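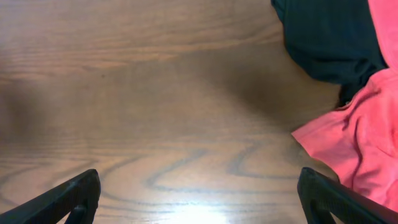

Wood grain on the table top.

Hello from all of us at Koten! Our clothes repair mornings come to Indcombe this November, every Friday, and I'm so pleased (it's taken me ages to find a hall).

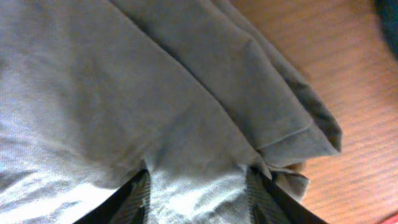 Bring anything with a hole, a dropped hem or a stuck zip. We've got 28 places each week, and they do go quickly. 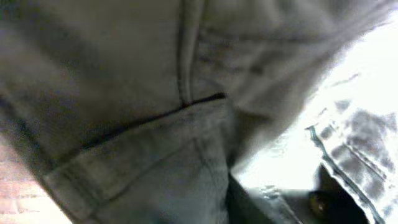
What does it cost? Mending is free, and patches are 40p each.

Doors open at ten, and I'll have the kettle on well before that!

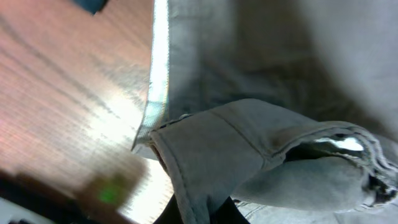 Ring the Koten shop to book, or just pop in.

Recent news
Draria wool back in stock
Mamo thread swap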